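Ich schreibe hier ein paar Beiträge darüber, wie wir für unsere kleine Werkstatt eine Zelle mit zwei Roboterarmen planen. Deutsch ist nicht meine erste Sprache, bitte korrigiert mich gern, auch bei den Zahlen. 1/15

Ausgangslage: Wir setzen kleine Bauteile von Hand in Vorrichtungen ein. Die Stückzahl ist 402 pro Monat, im Herbst mehr. Für eine große Anlage reicht das niemals. Für zwei leichte Arme auf einem Tisch vielleicht schon. 2/15

Die erste Frage vom Chef war natürlich: Warum zwei Arme? Meine Antwort: Ein Arm kann greifen, aber er kann nicht gleichzeitig halten. Heute hält bei uns die linke Hand das Teil und die rechte arbeitet. Mit einem Arm müssten wir für jede Variante eine Spannvorrichtung kaufen. 3/15

Wir haben drei Angebote bekommen. Prorkico liefert Arme, Greifer und Steuerung als Paket. Bresside liefert nur die Arme, dafür ist die Lieferzeit kurz. Drostach möchte alles mieten lassen, mindestens 15 Monate. 4/15

Die Miete bei Drostach kostet 924 Euro im Monat, Wartung inklusive. Das macht über die Mindestlaufzeit 13.860 Euro, und am Ende gehört uns nichts. Trotzdem habe ich das Angebot nicht weggelegt, weil wir damit keinen Kredit brauchen. 5/15

Was mich bei den Angeboten ärgert: Die Greifer stehen fast immer ganz hinten, manchmal nur als »optional«. Ein Arm ohne Greifer ist für uns wie ein Bohrer ohne Futter. Bitte fragt immer nach dem Preis mit Greifer, Flansch und Kabel. 6/15

Bei Bresside kam der Adapterflansch mit 310 Euro pro Arm dazu. Kein Vermögen, aber es stand auf keiner Seite vom ersten Angebot. Ich musste zweimal nachfragen. 7/15

Der Tisch! Den hatte ich im Budget vergessen. Unsere alte Werkbank schwingt, wenn man sich daran lehnt. Jetzt gibt es eine eigene Zeile »Unterbau«, und dort steht auch die Montage der Grundplatten. 8/15

Ebenfalls vergessen: der Platz dahinter. Wenn die Arme an der hinteren Tischkante sitzen, bleibt vorne mehr Fläche für die Teile. Dann muss man aber prüfen, ob sich die Schranktüren an der Wand noch öffnen lassen und ob ein Ellbogen nicht dagegen fährt. 9/15

Darum haben wir vor der Bestellung eine Simulation machen lassen, von einem Büro mit dem Namen Aguirre. Sie bekommen von uns den Grundriss, die Tischmaße und die Teile, wir bekommen das Modell. Ich war zuerst dagegen — wieder eine Rechnung, und noch kein einziger Roboter im Haus. 10/15

Meine Meinung hat sich geändert. Am Bildschirm verschiebt man eine Grundplatte in einer Minute. In der Halle braucht man dafür neue Bohrungen und einen halben Tag, und der Tisch hat danach Löcher, die keiner mehr will. 11/15

Für das Modell nehmen wir am Anfang nur ein einfaches Klötzchen als Werkstück. Das genügt für die Frage, ob der linke Greifer von oben hinkommt und wo der rechte Arm inzwischen wartet. Die echten Teile mit allen Rundungen kommen in der zweiten Runde. 12/15

Noch offen ist die Sicherheit. Ob Markierungen auf dem Boden ausreichen oder ob wir einen Scanner brauchen, muss die Risikobeurteilung zeigen. Ich habe den Scanner vorsichtshalber ins Budget genommen. Streichen ist einfacher als im Nachhinein betteln. 13/15

Stand heute: Prorkico liegt vorne, Drostach bleibt als Plan B. Im Juli soll die Entscheidung fallen. Wer schon einmal zwei Arme auf einem gemeinsamen Tisch betrieben hat: Wie habt ihr die Kabel geführt? Nach hinten oder durch die Platte? Beides hat bei uns Gegner. 14/15

Zum Schluss noch der aktuelle Stand aus der Simulation. Der linke Greifer steht über dem Klötzchen, mit Abstand, und der rechte Arm ist leer und wartet weit über der Platte. Über die graue Fläche in der Mitte diskutieren wir noch: Ich möchte sie bis fast an die Vorderkante behalten, der Kollege aus der Montage möchte vorne mehr Rand zum Ablegen. 15/15

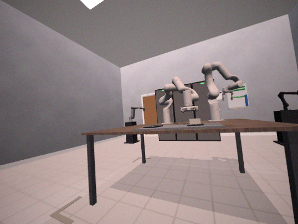

Zuletzt geändert: Juli, 16:40 Uhr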